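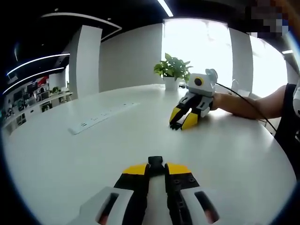 机器人系统可靠性 课程讲义
第11讲 手持夹爪采集中的“静默失效”
主讲:Ekkachai Intarasuk 一月
站内搜索 请输入关键词 搜索

一、先说结论

上一讲结束后有同学问,手持夹爪没有电机,也不会自己动,何必单独拿一讲来谈故障。我的看法正相反。机械臂撞了会急停,会报警,现场的人都知道出事了。手持设备出了问题,操作员照样采,文件照样存,损失要到训练之后才看得见,而那时多半已经说不清是哪一天、哪一把夹爪的事。

本讲用 Kekbridge 项目的一次事故作案例。项目方的内部总结写的是“操作员培训不足”。请大家读完下面的材料,再决定信不信这句话。

二、事故经过

Kekbridge 的任务是双人协作递放,两名操作员隔桌而坐,各持一把夹爪。采集软件用的是 Kulavton,数据整理用 Pasosus。计划采 2,000 段,星期五下午采完,Pasosus 的检查全部通过。

训练出来的策略在闭合动作上总是差一点:该夹紧时停在半途,物体滑落。团队先调学习率,又换网络结构,两样都没有用。最后有人把开合量曲线逐段画出来,发现其中 500 段的“完全张开”读数有缓慢漂移,全部来自同一把夹爪。拆开后看到,一侧手指的固定螺钉松了,手指根部有间隙。手指看上去是张开的,记录下来的开合量却已经偏了。

注意时间顺序:螺钉何时松的,没有记录。500 这个数是事后按曲线划出来的,阈值由划线的人定。总结里把它写成“受影响数据共 500 段”,语气过于肯定。严格的说法是:在该阈值下,检出 500 段。

三、为什么检查没有拦住

Pasosus 当时的检查项包括:文件是否完整、时间戳是否连续、画面是否丢帧、开合量是否在量程之内。漂移后的读数仍在量程之内,所以通过。这个检查回答的问题是“数据像不像数据”,没有回答“数据对不对”。很多团队看到一排绿色就放心了,我建议大家看到一排绿色时,先去问每一项在查什么。

另外,两把夹爪同型号,项目组默认它们可以共用一份标定。这个假设写在配置文件里,没有写在任何文档里。装配公差、指垫磨损、螺钉预紧力,每一项都足以让两把夹爪不一样。

四、关于“操作员培训不足”

总结的理由是操作员应当在开机时手动检查手指松动。我查了当时的操作规程,里面只有一句“确认设备状态正常”。什么叫正常,用多大的力去晃,晃到什么程度算松,都没有写。让人去执行一条无法执行的规定,出事后再说他没有执行,这种归因在事故报告里很常见,价值很低。

还有一处我始终存疑。总结称线缆拉扯“已排除”,依据是操作员回忆没有感到阻力。人在专心做动作的时候,对背后一根细线的感觉并不可靠。线缆走向、前臂姿势、桌上插线板的位置,都会改变拉力的方向。没有做拉力测试,就只能写“未验证”。

五、整改措施与评价

1. 每次开工前做零位检查:完全张开、完全闭合各保持 2 秒,读数与基准比较。有用,成本低。缺点是基准本身也要有人维护。
2. 每把夹爪单独标定,文件名带设备编号。有用,早该如此。
3. 螺钉加防松胶并画标记线。有用,前提是有人去看标记线。
4. 引入 Rey 自动异常检测模块。保留意见。演示所用的样本正是这次事故的数据,拿已知答案的题去考它,分数高说明不了什么。至少应当换一种故障再试,例如指垫移位或线缆接触不良。
5. 加强培训。没有具体内容,不予评价。

六、课堂讨论

(1)假如漂移发生在两把夹爪上,且方向相同,上述措施中哪几项仍能发现?
(2)被检出的 500 段,是删除、修正还是降权使用?各自需要什么证据?
(3)剩下的数据能否认为是“干净的”?请说明你依据的是测量,还是没有看到反例。

七、作业

为你所在小组的采集设备写一页开工检查表。每一条必须写明动作、读数和判定界限,不得出现“正常”“良好”“注意”等字样。下次上课前交,迟交的请附故障分析。

讲义仅供选课学生使用,转载请联系课程组
返回顶部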